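My short story "The Ferry Flirkora" is coming out in Tilel in May and I've been grinning at the refrigerator for an hour, so please bear with me while I go on about it. Long thread, get a drink.

It's 992 words. The limit was a thousand, and I have never in my life been under a limit, ask anyone who has ever gotten a birthday card from me.

The story is one woman waiting for a ferry in a town called Trostico (I made it up, please don't try to visit, though I'd love to go myself). She has her late husband's good coat over her arm and she's taking it to his brother. That's the plot! She waits, she talks to a boy who sells peanuts, and she gets on the boat or she doesn't.

The first draft was three times that long and had a dog in it. I loved the dog. I wrote two whole pages about how the dog came to be named after a dentist, and I read them out loud to my sister over the phone, and she laughed so hard she had to put me down on the counter.

Mahlet Mekonnen read that draft too and sent back a very kind page of notes, the last of which was "whose story is it when the dog is there?" I was in a mood for two days. Then I took the dog out and the woman finally started to talk.

If you're newer at this and somebody asks you a question like that, my advice is to go be in your mood and not answer the email yet. I've sent a couple of replies from inside the mood, years ago, and I still think about them in the shower.

What I had after the dog left was a woman on a bench and a lot of weather. I do love weather. I had drizzle, then I had a break in the drizzle, then I had a kind of pearly light, and it was all very nice and she hadn't moved her hands once.

So I gave her hands something to do. There's a button loose on the coat and she keeps turning it, and by the middle of the story it's hanging by one thread and she's still turning it. I didn't plan what the button was for. I just let her worry at it and followed along behind. 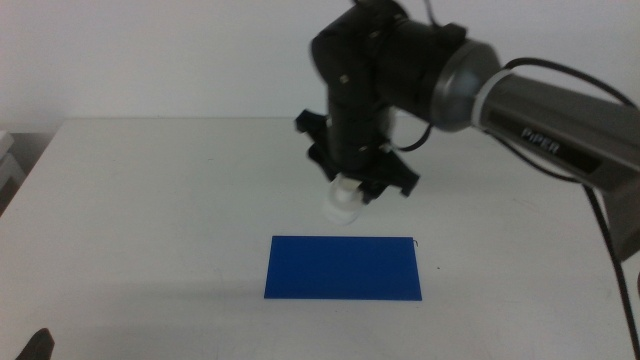

PIPER over the white table, holding something small and white.

Okay, the peanut boy. In every draft but the last one he was wise. He said things about the sea. I'm so sorry to everybody who had to read him being wise.

Now he's eleven and he wants to know if she's going to buy anything, and whether the coat is for sale, and how much. He offers her what he has in his apron. I cried writing that, at Raju, at the little table by the restrooms, with a samosa going cold next to me, and the man who runs the place brought me extra napkins without a word.

(I wrote most of this one at Raju. I go at 7 in the morning before the lunch prep gets loud, and I buy tea, and then I feel guilty and buy more tea. If the story has a slightly jittery middle, there's your explanation.)

Somebody asked me last time how I know when a draft is done and I gave a silly answer, so let me try again. I read it out loud standing up. If I sit down partway through, I'm bored, and I mark the line where I sat. With this one I sat down at the same sentence four mornings running. It was about seagulls. I liked it very much and it's gone now.

The ending went through more versions than I'd like to admit. In one she throws the coat in the water, which I thought was terribly brave of me until I pictured her having to explain it to the brother. In another one the brother comes to her instead. He turned out to be a talker and I couldn't get him off the page.

Then I spent a good while with the ending where she puts the coat on. I was very fond of that one. The sleeves came down over her fingers and so on. Mahlet said, gently, that she felt she'd seen that coat go on before, in other people's stories, and oh, she was right, so have I.

I won't tell you what happens now. I'll only say the boy still has his apron on.

I sent it to Tilel expecting the usual. I'd had 39 no's on my stories before this one (I keep them in a folder, it's a nice folder, it has lemons on it), and a few of those were so friendly that I wrote thank-you notes back, which I have since learned isn't really done.

And then Hinata Kubo wrote to say yes, and could we talk about the word "harbor." I had used it in the first line, and again in the second, and then I had apparently just kept going. I'd read that page out loud standing up for weeks and never heard it. She left me one. It's a better harbor for being by itself.

She also wanted to move a paragraph I was sure couldn't be moved. I made a cup of tea and printed both versions and laid them on the bed and walked back and forth like somebody choosing a dress for a wedding. She was right about that too. The coat gets explained after we've already started caring about it, and before it was the other way around.

We disagreed on one comma. I kept it. It's in the last line and I'm fond of it, and when you get there you can tell me whose side you're on.

I'm 72 and I started writing stories after I retired from the school office, where the longest thing I ever wrote was a letter about head lice. It was a good letter. It had a beginning and a middle and a strong finish, and I'd put it up against some of my early fiction any day.

I mention it for whoever's sitting there with a first page and feeling silly. You can start anywhere. I started with a dog and a dentist.

Thank you to Mahlet, who reads everything, including the ones I shouldn't have sent her. Thank you to Hinata for the yes and for the harbor. Thank you to my sister, who's still asking when she gets to read the one with the dog.

She has a point, because I went back and looked at those two pages last night and they still make me laugh. I think he might live in Trostico too, on the hill side of town, over a bakery. I've got the first paragraph already and so far there isn't any weather in it at all.

I'll post the link to "The Ferry Flirkora" when it's up. Tell me about the comma!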